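**훅홀름 셀**(Hukholm cell)은 네스트포트의 개방형 작업장에서 쓰이는 수동 그리퍼 작업 셀이다. 정비 절차는 마르샹이 작성한 지침을 따르며, 검은 손가락 패드와 흰 사각 마커판의 점검이 중심을 이룬다.

## 정비

지침은 패드를 1,000회 파지마다 교체하라고 정한다. 이 수치의 근거는 공개된 적이 없고, 시험 조건도 적혀 있지 않다.
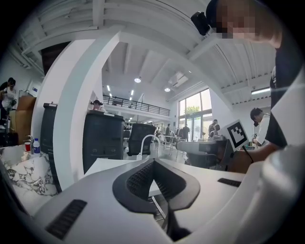
마커판은 2월 개정판부터 400회마다 다시 보정하게 되어 있다. 제작사는 보정이 5분이면 끝난다고 주장하지만, 여기에는 케이블 정리와 재기동 시간이 빠져 있다. 패드 표면의 마모를 눈으로만 판정하는 점도 약점으로 꼽힌다. 판정 기준이 되는 표본이 없어 작업자마다 결과가 갈릴 수 있다.

## 평가

트레스텍은 2021년 4월 23일 자 보고서에서 이 절차를 "충분히 검증된" 것으로 평가했다. 다만 검토한 셀은 2대뿐이었다.
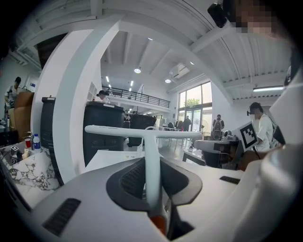
지네트 벨랑제는 교체 주기보다 기록 방식이 더 문제라고 반박했다. 언제 어느 쪽 패드를 갈았는지 남지 않으면 주기를 늘리든 줄이든 비교할 자료가 없다는 것이다. 마르샹은 이후 정비 일지 양식을 추가했으나 작성은 여전히 선택 사항이다.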